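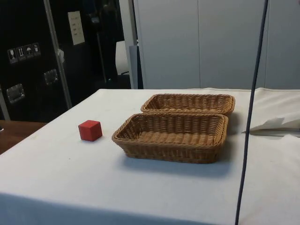 Wasness storage baskets, set of two: review for the household equipment register

The Wasness set was assessed over a period of 4 months in the reading room and the adjoining tea kitchen at Arriaga House. It was bought at the ordinary retail price, and the supplier had no part in the assessment.

Both rooms had previously used the Iltis fabric box, which sagged once it held more than a few magazines. The Wasness baskets kept their shape throughout. Filled with hardback books, they could be lifted by the rim without noticeable bending, although Zubaida Abbasi, who supervised the kitchen trial, found the full basket awkward to carry on the stairs and would have preferred handles.
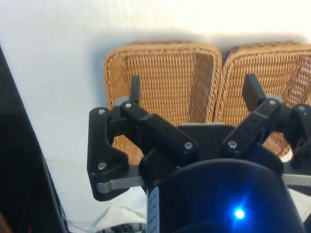
Cleaning was less satisfactory. Crumbs settle in the weave and a damp cloth does not reach them. A soft brush does, but the work is slow. The maker's leaflet advises against soaking, and this advice was followed. For bread or fruit, a washable liner should be considered necessary -- none is supplied.

One basket was kept near a radiator from January onwards. Two strands at the base became brittle and one snapped. The other basket, kept on an open shelf, showed no change. 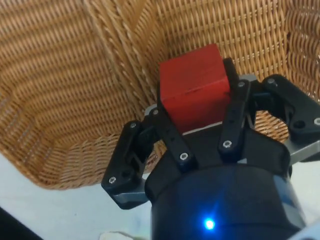 The Flinari set, reviewed last year by Yolotzin Lozano, is easier to clean and comes with a lid, but its corners split under a similar load. For paper, linen and small items the Wasness set is the better purchase. It is not recommended for kitchens in daily use.

Rating: 4 out of 5 for general storage. Register entry 1578.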